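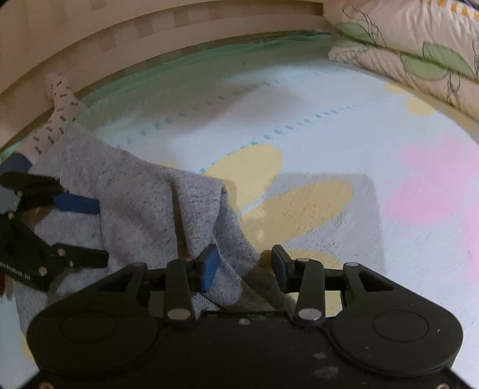 Clearing fabric caught in a hand-held gripper
Kalthorpe Handling Laboratory – Operator guidance
Issued 8th May. Contact: Viola Bianchini, equipment safety

Operators folding knitted items have reported cloth being drawn down between the fingers and into the linkage. The procedure below applies to all paired grippers and replaces note 56.

Stopping work
1. Stop closing the fingers as soon as the cloth drags or the grip feels stiff.
2. Tell your partner, if you have one, and keep the second gripper still.
3. Set the trigger lock. Do not put bare fingers between the arms while it is off.

Freeing the cloth
4. Open the fingers slowly to their full width.
5. Lift the cloth straight up, away from the slot in the body. Do not pull sideways against the pins.
6. If a thread has wound round a pin, cut it with the blunt scissors and record the item as damaged.
7. Brush lint from the body and check that both pads are seated.
8. Take hold again with a small fold between the pads, leaving the rest of the item on the bed.
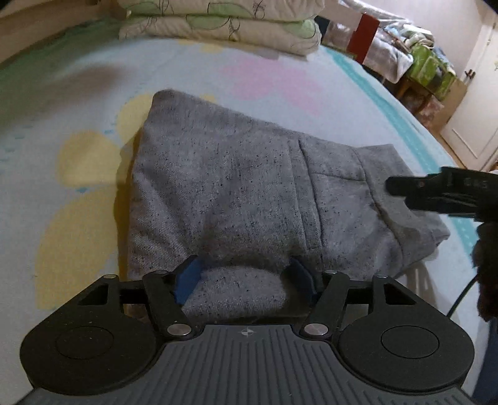
Reporting
Enter each jam in the Skitum log under fault code 21. A gripper that jams twice in one session must be withdrawn and handed to Henk De Smet for inspection.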